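Search this site Go

Equipment budget meeting, January
Present: Mamta Pandey (chair), Chibuzor Chukwu

1. Chibuzor reported that the Hedlund quote for spare gripper fingers is £3,000 for 2 sets.

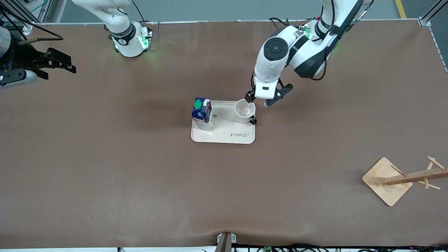
Mamta asked when the order must be placed. By the 23rd, to hold the price.

2. Guvari service cover: deferred. Chibuzor to ask Jotbridge for a matching quote.

3. Cartons and mugs to come out of consumables, not the equipment line. 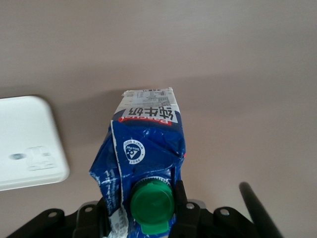
Mamta to move the code before the February return goes to Zitevstead.

Meeting closed 11.40.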